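Chapter 8
Building a Disassembly Cell in a Shared Workshop

After studying this chapter, the reader should be able to:
state what a disassembly cell must do before any equipment is chosen;
prepare a table, fixtures and tool storage for work with one or two arms;
select a first product and divide its disassembly into separate operations;
write a grasp plan for a part held in a removable caddy;
record a trial in a form that other members of the workshop can use.

Introduction

The earlier chapters treated assembly, in which parts of known size arrive in a known order and are joined. The present chapter turns to the reverse task. Disassembly by robot has received less attention in home and workshop projects, although the equipment required is much the same. The difference lies in the condition of the product. A computer that has spent years under a desk may have a missing screw, a bent rail or a cable that a previous owner routed in a way the maker never intended. The program must allow for this, and so must the person who writes it.

The worked project used throughout the chapter is the Clomar cell, built in the shared workshop at Kidesden under the direction of Gwilym Voyle. The members set out to remove reusable parts from discarded desktop computers, beginning with hard drives. Their budget, excluding the arms and the gripper, was 3000 dollars. The final cost was 3288 dollars, and the difference was spent almost entirely on the table and its mounting hardware. Students who are planning a similar build should note where the money went, as tables are often left until last and bought with whatever remains.

8.1 Choosing the First Product

A first product should be common, inexpensive and large enough for the gripper to enter without touching its walls. The desktop tower meets all of these conditions. It can be laid on its side with the panel off, so that most of the parts can be reached from above, and its drives are frequently held in plastic caddies that release without a screwdriver. Laptop computers are a poor choice at this stage. Their parts are thin, many are glued, and the force needed to free them is close to the force that breaks them.

The product must be disconnected from its supply and left to stand before it enters the cell. The power supply unit is never opened. These two rules were posted at the door of the Kidesden workshop and applied to visitors as well as to members.

Before any program is written, the complete task should be carried out by hand at least five times, with one person working and a second person writing. The written record becomes the list of operations. In the Clomar project the first list read simply "remove drive." After the hand trials it had been divided into freeing the data cable, freeing the power cable, releasing the caddy, drawing the caddy out of its cage and setting it down. Each of these was later programmed and tested separately.

8.2 The Table and the Fixtures

The table carries the product, the fixtures and, in many small cells, the arms themselves. It must not move when an arm stops quickly. Aluminum profile is widely used for the surface, and its grooves make it possible to shift a fixture without drilling new holes. It does reflect light strongly, and a vision system that performs well in the evening may fail at noon when a nearby window is uncovered. Lamps should be set in place before cameras are adjusted.
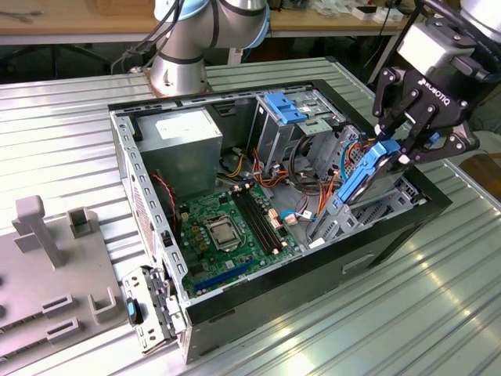 The position of the product should be fixed early and marked. A case that has been turned by even a small angle will present its drive cage to the gripper askew, and a caddy drawn along the wrong line will bind against the walls. Blocks or stops at two adjoining sides of the case are normally sufficient. Clamps may be added where the pulling force is high, but they take time to set and are easily forgotten.

Parts that have been taken off the product, such as side panels and front bezels, require a place of their own. It is good practice to draw that place on the table plan at the same time as the fixtures. Any loose part within reach of an arm is an obstacle, whether or not the program has been told of it.

8.3 Grasping a Drive Caddy

A two-finger gripper is suited to parts with a pair of flat, parallel sides. A drive in a plastic caddy offers such a pair, though the plastic will bend if it is squeezed hard at a point where the drive does not support it. The grasp should therefore be placed over the body of the drive and the closing force set low at first, then raised in small steps until the part no longer slips.

The path of withdrawal deserves equal care. The caddy must follow the direction of its guides until it is clear of the cage. Only then may the wrist be tilted to bring the part past nearby cables and over the edge of the case. Members of the Kidesden group at first combined these movements in order to save time, and they cracked several caddies before they separated them again.

Cables remain the most difficult feature of the task. They have no fixed shape, they hide the parts beneath them, and they catch on the joints of the fingers. Three remedies are discussed in this chapter: tying the cables back by hand before the cycle begins, moving them aside with a second arm, and cutting them. The first is recommended for a first build. The second is the subject of Section 8.6 and calls for the two arms to share a single plan of movement. The third is quick, but it lowers the value of the power supply unit and leaves loose ends in the case.

8.4 Keeping a Trial Log

Each trial should be entered in a log at the time it is run. The entry gives the model of the product, the operation attempted, the gripper force, the result and the name of the operator. Failed trials are entered in full. The log kept by Voyle's group was later passed to a second workshop, at Clirnard, where the cell was rebuilt with a different table, and the entries on cable tying were reported to be the most useful pages in it.

Key Terms

Caddy: a removable holder in which a drive is mounted.
Fixture: a device that holds a part or product in a known position.
Grasp plan: a written statement of where, in what direction and with what force a part is to be held.
Operation: the smallest step of a task that is programmed and tested separately.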